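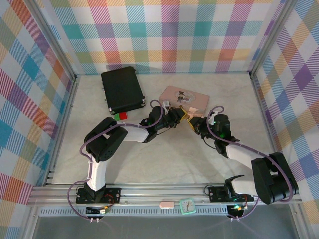 Cedmont, mai

Comment ranger du matériel de peinture sans racheter des boîtes tous les six mois ?

Posté par Virgilio Pascual

Bonjour à tous. Je peins à l'aquarelle et à la gouache depuis huit ans, avec une constance que mes proches jugent excessive et mes murs insuffisante. Le problème vient du stock. J'ai des tubes dans un tiroir de cuisine, des pinceaux dans trois bocaux, du papier sous le lit, et une collection de godets secs dont je ne connais plus les couleurs. Jeudi soir j'ai passé quarante minutes à chercher un bleu de céruléum que j'avais dans la poche.

Mon budget est de 200 euros, meuble compris, et je dispose d'un recoin de couloir où l'on ne peut pas ouvrir une porte en grand. J'ai regardé les dessertes à roulettes Prulitz, mais le parquet penche et je redoute de la retrouver chez le voisin. Avez-vous un système qui tienne plus d'une saison ?

Posté par Ladico

Une desserte. Bloquez les roulettes.

Posté par Amado Ambrosio

Bonjour Virgilio. J'ai tenu six ans l'atelier du mercredi à Agbayani, avec des élèves qui rangeaient comme on jette un filet de pêche, donc je compatis.

D'abord, videz tout sur une table, le même jour, y compris la poche. Les tubes durcis partent, sauf l'aquarelle : elle se coupe au cutter dans le sens de la longueur et se réhydrate très bien dans un godet. La gouache desséchée se réhydrate aussi, mais elle craquelle en épaisseur, gardez-la pour les lavis. Pour les godets mystère, peignez un petit carré de chacun sur une chute de papier et notez un nom en face. S'il vous manque le vrai, inventez, « vert de salle d'attente » m'a servi longtemps.

Ensuite, rangez par geste et pas par famille. Ce qui sert à chaque séance va dans une seule caisse à poignée. Le reste monte sur une étagère peu profonde, ce qui règle votre histoire de porte.

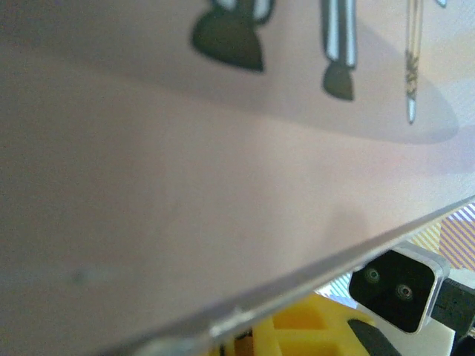
Les pinceaux méritent mieux que des bocaux, surtout mouillés. Tant qu'ils sèchent, posez-les à plat sur un torchon : l'eau qui descend dans la virole finit par décoller la touffe, et vous retrouvez des poils dans vos ciels. Une fois secs, on peut les mettre debout, poils en l'air. Les pinceaux dessinés sur le panneau rose, eux, pointent vers le bas — pour une illustration c'est sans danger, pour une martre c'est la retraite anticipée. Les brosses larges vont à part, sinon elles écrasent les fines.

Quant au papier, sortez-le de sous le lit. Un carton à dessin debout, serré contre le mur, suffit largement et coûte moins cher qu'un meuble à plans.

Posté par Virgilio Pascual

Merci Amado. J'ai vidé la table, il me reste onze tubes vivants et un « gris de regret » dont je suis assez content. Ladico, les roulettes étaient bloquées.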